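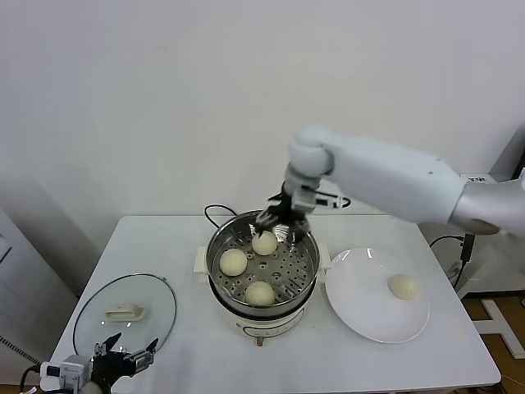
Does the small electric steamer earn its place? Food and Home Studies, second-year project report
Group: Laurinda Paiva, Musa Amadi, Elīna Luik
Handed in 16/07/2004

1. Why we looked at it

The Mukard leaflet says a tabletop steamer gives "perfect buns every time, with no fuss". None of us believed it. Laurinda's family steams over a saucepan and has never needed a separate appliance. Our question was whether a plain bun comes out any better from the electric pot, and whether serving from it is as easy as the leaflet claims.

2. What we did

We used a basic dough: 400 g flour, 200 ml water, yeast, a little sugar. The buns were weighed at 100 g each before steaming. Musa wanted a second flour from Furkov for comparison, but the bag arrived too late, so that part was dropped. Our trial runs in April are left out as well. We changed the yeast halfway through them and the results mean nothing.

The steaming tray has a flat base with small round holes. Four buns fit if you leave room for them to swell. The lid is glass, which we liked at first, until it steamed over and we could see very little through it.

3. Getting the buns out

The leaflet says nothing on this at all. The tray sits down inside the pot, so you have to reach in past a metal rim. We tried lifting buns singly on to a plate, and we tried tipping from a smaller metal container into a glass bowl.

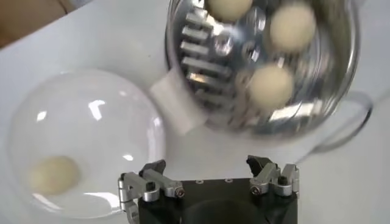
Fig. 2. Tipping into the glass bowl, with one ball already in it.

Tipping is quicker on paper. Elīna argued for it and I argued against, as you have little say in where anything lands. Lifting is slower but you choose the bun. We did not time either properly and I would not trust anyone who quoted a figure from our notes.

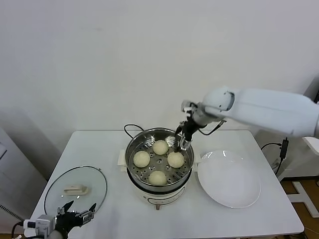 The plate is the other half of the problem. It needs to be close to the pot, and so does somewhere flat for the lid, so an appliance sold as "compact" ends up wanting most of a small table. The flex also has to run back to a socket. Yetunde Nwosu, who marked our draft, asked why we had not measured this. We should have.

4. Findings

The electric buns were good. The saucepan buns were also good. In a blind tasting Nicanor Varela preferred the saucepan ones, then changed his mind on the second plate. We do not think one taster proves much either way.

5. What we would change

More tasters, one yeast, and a tape measure. We would also ask where the leaflet's "perfect" comes from, as it gives no source.

M.A.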